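Ploleck — Puesto de teleoperación y guiado manual para robots de dos brazos 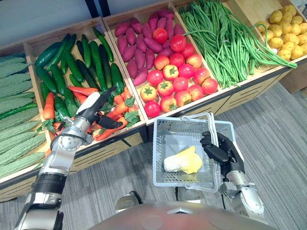
Ploleck permite enseñar una tarea a un robot de dos brazos de dos maneras: moviendo los brazos con la mano o manejándolos a distancia desde el puesto del operador. Las dos se graban en el mismo formato y pueden combinarse en una misma sesión. El operador trabaja con la vista de la cabeza del robot y reparte el trabajo entre ambos brazos. En una tarea de compra, por ejemplo, la mano derecha sujeta la cesta por el asa, con una col china dentro, y la izquierda se abre sobre las zanahorias, que comparten cajón con los pepinos. Cada brazo tiene su propio pedal de bloqueo, de modo que el que sostiene puede quedarse fijo.

Qué incluye

Dos mandos de brazo con guantes para el control de los dedos
Visor y soporte de mesa
Dos pedales de bloqueo
Programa de grabación Fusine, licencia para un puesto
Cable de 15 m

Grabación

Fusine guarda vídeo, posición de las articulaciones y apertura de los dedos. Una demostración fallida se descarta con el pedal, sin soltar los mandos. El disco de serie admite 600 demostraciones; si se necesita más espacio, se puede conectar una unidad externa.

Guiado manual

Con el brazo en modo libre, se lleva la mano del robot hasta el punto deseado y se pulsa el botón de la muñeca. Útil para fijar posiciones de partida — el resto suele hacerse mejor a distancia.

Datos

Referencia: Flikent 3286-B
Peso del puesto: 23 kg
Precio: 3.286 €, impuestos no incluidos
Entregas a partir de agosto

Consultas técnicas: Aarti Mittal, Flikent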